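About Bavonine House

2026-10-07
By the owner, Bavonine House

Search this site Enter keywords Go

I bought Bavonine House in a bit of a daze, after one wet weekend in Edstead and a very good fish supper. It had been a family home, then offices, then empty, and I thought, well, somebody ought to sleep in it again! We opened the following January, with two rooms ready and the paint still smelling in the hall.
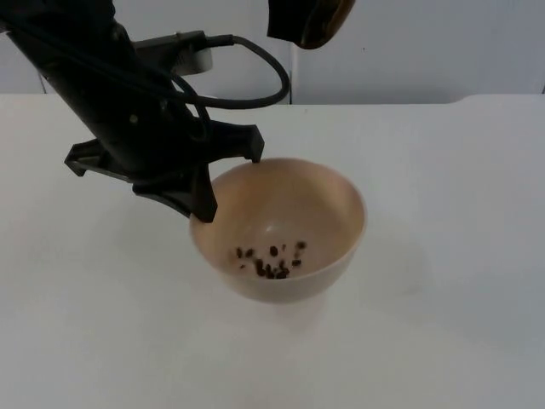

There are more rooms now, all named after streets I've lived in, so if you're in Dierckx you've got the big bay window and the bath with feet. Nulier is up in the roof and very snug — mind your head on the beam by the wardrobe.
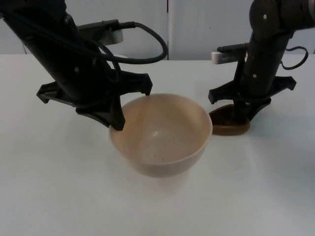

Breakfast is my favourite part of the job. I do it all myself, eggs however you fancy them, and you can come down any time before ten (later on Sundays, if you ask me nicely the night before). We're 200 yards from the station and there are 20 steps up to the front door, so do ring if you'd like a hand with your bags.

Can I bring my dog?

Dogs are welcome in the ground floor room.
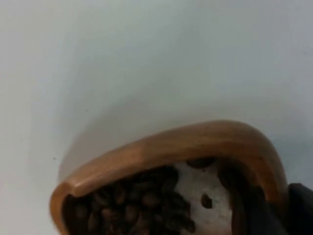

What time can I check in?

Any time from 2 in the afternoon, and you can leave your cases with me before that.

It's a quiet house and I like it that way, though the sitting room gets lively when the walkers are in. Help yourself to the maps and the board games.

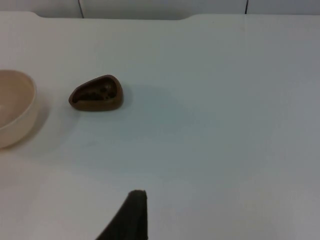 Single rooms start at £65 a night, breakfast included, and it's always cheapest to book with me directly. I answer the phone myself, usually with flour on my hands.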